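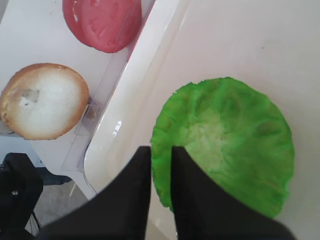

**Coffee break** is the short rest in the working day when people stop, get something hot to drink, and usually eat a little something with it. Depending on where you live, you may know it as a tea break, a smoko, elevenses, fika, or just "break." I've kept this entry for our little town encyclopedia going for years now, and it has grown well past what I first planned, so it covers the general idea first and then wanders off into how the thing is done here in Vuren, which is the part I know best.

## What counts as one

A coffee break is shorter than a meal and longer than a trip to the water fountain. Most people would put it at ten or fifteen minutes. It comes in the middle of the morning, or the middle of the afternoon, or both, and you're expected to go back to work afterward. Lunch doesn't count, even if all you had for lunch was coffee (we've all been there).

I'd also say that a real coffee break needs you to leave your spot. Drinking from a mug while you keep typing is just drinking coffee. Some readers have written in to disagree with me on this, mostly people who work alone at home, and I've softened the wording twice for them, but I still think you have to get up!

## The names

English has plenty of words for it. "Elevenses" is British and tells you the time of day right there in the word. "Smoko" is Australian and New Zealand English, and people still say it in places where hardly anyone smokes anymore. "Coffee break" is the American one, and it became a truly everyday phrase in the early 1950s, when coffee advertising picked it up and ran with it, though workers had been stopping for coffee long before that.

The Swedish "fika" is both a noun and a verb, and it's generally thought to come from flipping around the syllables of an older word for coffee. People outside Sweden love to write books about it. In Spanish there's "merienda," which is more of an afternoon snack, and it tends to get lumped in here even though it belongs as much to kids home from school as to anyone at work.

In Vuren the older folks say "the nine." That goes back to the mill, and I'll get to it below.

## A bit of history

People have always stopped work to eat and drink, of course. Farm crews had their mid-morning beer or cider and bread, carried out to the field in a basket or a jug. What changed with factories was the clock. Once everybody had to start and stop together, a pause had to be given out by somebody, and once it could be given out it could be argued over, too. Breaks were shortened, moved, taken away and won back, and in lots of places they ended up written into contracts.

Whether an employer has to give you one at all still depends on where you work. In the United States, federal law doesn't require short breaks, but when an employer offers them, the short ones generally have to be paid. Some states go further and require rest breaks of their own. I'm no lawyer, and this entry isn't the place to settle a fight with your boss, so please look up the rules for your own state.

The equipment changed as well. For a long time a break at work meant an urn or a pot kept warm on a stove, and someone whose job it was to bring it around on a cart. The tea trolley had a long and happy life in British offices. Vending machines did away with plenty of those carts, then the drip machine came along, and then the pod machine, and every one of these made the break a little more private. With an urn, you all drink at the same time. With pods, you go whenever you like, and you often go alone.

## In Vuren

### The Kelemen mill

Kelemen was the woolen mill down by the lower bridge, and for a couple of generations it set the time for most of the town. The morning whistle blew at 9 for the break, with the first shift having been at the looms since well before daylight in winter. That's the whole story behind "the nine." I have heard a fancier explanation, to do with nine cups on a tray, and I don't believe a word of it.

The break lasted 16 minutes. I get asked about that odd number more than anything else in this entry! The best answer I've found is in the mill's own printed rules, which give fifteen minutes "and one for the stair." The break room was on the floor above the looms, you see, and the stair was steep. When the mill moved the break room down to the ground floor, the extra minute stayed, and there are people in town who will still tell you that a proper break is sixteen minutes long.

Coffee came from a big urn and it was free. Food you brought yourself, normally bread and something, wrapped in a cloth. Sugar was kept in a locked box, which caused bad feeling for years.

### After the mill

When the mill closed, the biggest employer became Dutavico, the box and carton plant out on the county road. They ran two breaks a shift and put in a row of Mallerex machines, the tall brown ones with the cup that drops down crooked. Anyone who grew up here can do an impression of that cup. You put in 50 cents, you pressed the button, and you held the cup straight with two fingers while it filled, and if you missed it you got a nice warm shoe. The chicken soup came out of the same nozzle as the coffee, so the first coffee after a soup had a certain something to it.

The machines are long gone. The plant has a regular kitchen now with a drip machine and a sink, and I'm told the break has gone back to being noisier, with people waiting on the pot together.

## What people eat with it

Go anywhere in the world and the food of the coffee break has a lot in common. It's small, you can hold it in one hand, it doesn't need a plate if you're careful, and it keeps. That last bit matters more than folks think. Anything for the break room has to sit there through a morning, or a whole week, and still be worth eating, so you get dry things: cookies, crackers, biscotti, twice-baked bread, pound cake if somebody's feeling generous. Donuts are the big American exception, being no good at all by the second day.
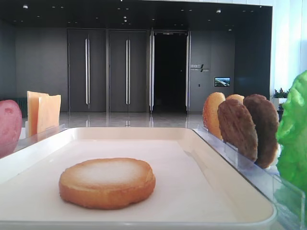 Dunking deserves a few words of its own, and I could go on about it all day. Dry baked goods drink up hot coffee through all the tiny holes left in the crumb, the starch softens, and the sugar that was holding a cookie together starts to dissolve, which is how you end up fishing the bottom half out with a spoon. Bread that's been toasted hard right through does better than most cookies, with less sugar to melt away and a stiffer build. Something like the round toasted piece by itself toward the front of the white tray, pale in the middle with a darker ring of crust, is the sort of thing I'd dunk first, and hold by the crust. The oval cookies standing up in a row against the clear panel look more like a job for a short dip, if you dip that kind at all. Thin wafers shouldn't go near the cup. Three seconds is plenty for most cookies, and hot milk softens them too, so don't think you're safe with a latte.

There's a manners side to this. Some people find dunking rude, or at any rate not for company, and in some homes it's perfectly fine at the kitchen table and frowned on in the dining room. At work I've never known anyone to mind.

## Manners and unwritten rules

Every workplace makes its own, but these turn up again and again:

- Whoever takes the last cup starts the next pot. This is the rule most often printed out and taped up, and the one most often broken.
- You don't talk about the job for the first few minutes. In some crews you don't talk about it at all.
- Seats aren't assigned, and everybody has one.
- If you bring food in, you leave it out for all, and you don't watch who takes two.
- New people get asked along on the first day.

I got a lovely letter about that last one from a reader who'd started at Dutavico in March, in the middle of a snowstorm, and still remembered which table had waved her over. I've lost the letter, which I'm sorry about, but the table was the one by the loading door.

## Does it do any good?

Researchers who study rest at work have mostly found that short pauses help people feel less worn out, and that getting away from the task does more for you than staying put. How much it changes the amount of work done is harder to pin down, and the answers vary with the kind of job. Caffeine muddies things too. You'd have to sort out how much of the good comes from the coffee and how much from the break, and people who take one without the other aren't easy to find.

Working from home has made the question fresh again. I know people who set a timer, and people who call a friend on video and drink their coffee "together," and a good many who forget the whole thing until they notice it's two in the afternoon. If you have a habit that works for you, write and tell me. I'd like to add a section.

## See also

- Kelemen mill (whistle times, the stair, the sugar box)
- Dutavico carton plant
- Mallerex machines
- Bakeries of Vuren
- Lunch pails

*Last changed Sep 3, 2021. The price of a cup from the old machines is now given as 50 cents all the way through, after several readers corrected me, and the part on dunking is longer than it was.*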